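January, Itthorpe bench. Greenwood evaluation licence, continued.

Second session with the Rillis hand package in simulation. Vendor scene loaded as supplied: table, red tray, blue tray, one cylinder. Task is pick and sort into a named tray. Physics step left at 2 ms, episode limit 15 s. Import of our own arm description still fails on the wrist joint limits, so everything below uses their stock robot.

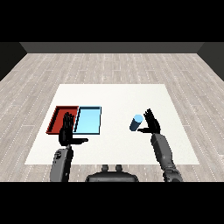 Thumb control is the weak point so far. The default grasp preset closes all the fingers at one rate, and on a round object I want the thumb set first. There is a per-finger override in the config file, undocumented apart from a comment. Tried it at 12 per cent lead; kept that value for now.

Reset is slow. Batch of 300 episodes queued for overnight, headless, logging contact forces and final object pose only. Video off, disk is nearly full.

To ask Pindon before the trial runs out:
- is friction set per object or per surface pair
- can the left hand be parked without disabling its collision model
- price for a second seat

Licence server dropped once at 15:00, came back after a restart. Config saved in the shared folder under rillis_thumb. Do not overwrite the stock one.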